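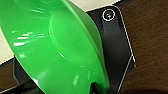 I have been trying to learn bread properly for the best part of this spring, and I'm going to tell you where I've got to, mainly so I can stop telling my sister. She's had enough of it. The flour situation is what you'd expect at the moment (I got my last bag from the mill shop at Carnholm, on the doorstep, very civilised) and the yeast situation is worse, so sourdough it is, along with everybody else in the country. Any bowl will do for mixing, whatever the books say. You can spend forty quid on a cream ceramic thing with a lip, and I did look at them, but a bright green plastic one does the job just as well, and smooth glossy plastic is a doddle to scrape down when the dough is at its stickiest.

My starter is called Tanguy. I didn't name it, it came with the name, because it was a spoonful of Léonie Roussel's and she'd had hers going since her student days. It lived in a jam jar on the windowsill for the first week and did precisely nothing. I fed it, I talked to it, I moved it next to the boiler. Then I switched to rye for two feeds in a row and came down in the morning to find it had pushed the lid off and gone down the side of the bread bin! I was so proud. I took more photos of that jar than I did of my last holiday.

The first loaf was a frisbee. The second was a slightly thicker frisbee. I sent a photo of the inside to Khang Đồng, who used to bake for a living and is very patient, and he wrote back one word: "longer". So I left the next one longer, and it turned into soup and slid off the baking tray. There's a gap between not enough and far too much and I kept sailing straight past it, mostly because I was going by the clock. My kitchen faces north and it's freezing in there until lunch. The recipe I was using says four hours on the worktop. In my kitchen four hours gets you nowhere — seven is more like it, and eight if it's raining.

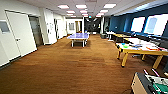
So now I ignore the hours and watch the dough. I wait until it wobbles when I nudge it and there are a few fat bubbles round the side, and then I shape it, badly, and put it in the fridge overnight. The fridge is the bit I'd press on anyone starting out. It gives you a bit of leeway, it makes the dough firm enough to slash without dragging, and you can bake before breakfast and swan about with a warm loaf as if you were the sort of person who gets up early.

Salt next. I forgot it twice. If you've never eaten unsalted bread, it tastes like the smell of a cardboard box, and no amount of butter brings it round. I now put the salt in a little dish on top of the flour bag the night before so that I have to pick it up to get at the flour. Catarina Sequeira says she mixes hers in with the last splash of water, about half an hour after everything else, and her loaves are miles better than mine so I've started copying her. I can't tell whether it makes any difference, but it feels professional.

I bake in an old casserole with the lid on, then off for the last stretch until it's darker than I'm comfortable with. I was taking them out far too pale before. Do mind the lid, by the way. I've got a very neat stripe on my wrist from forgetting that it had been in the oven as well.

Next on the list is a seeded one, if I can get hold of any seeds, and possibly Léonie's walnut loaf, though she has only given me the recipe from memory and I'm fairly sure she's left out the water.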